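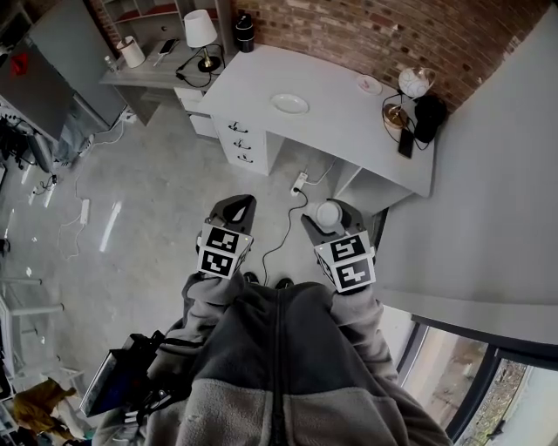 Skidus Under-Desk Cable Tray

I've sold desks and desk bits out of Goh for years and the thing people come back for, over and over, is this tray. It's a plain steel basket that screws to the underside of your desktop and holds the power strip, the chargers and all the extra cord you never know what to do with. Ilard makes it, I just keep it in stock (and I have one at home too, so I'm biased!).

The older version was called the Skanent and it was fine, but the mesh was so tight you couldn't get a chunky plug through it. The Skidus has wide gaps along the back and both ends are open – so you can drop a cord in wherever it happens to reach. I can fit a full-size strip plus two laptop bricks in mine and still get my hand in there.

What you get
Tray, powder-coated steel, white or black
7 wood screws
5 reusable cable ties
Paper drilling template

You'll need a drill for pilot holes and a regular Phillips screwdriver. It took me nearly 200 seconds to hang the last one, and I was talking the whole time. Check how thick your desktop is before you start, please. The screws are short but a really thin top will still lose that fight.
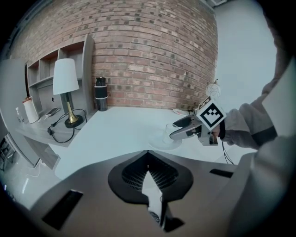 Can I put this up without drilling into my desk?

The tray only mounts with screws, so for a glass top or a rental desk go for the clamp version, listed separately as the Skidus C. Same basket, just with 2 padded clamps on the back edge.

A few people have asked about colors. White and black are what Ilard makes right now, and I'm told a gray is coming in June. I'll put it up here once I have some on the shelf – send me a note if you want one held.

Returns are fine as long as the screws are all still in the bag.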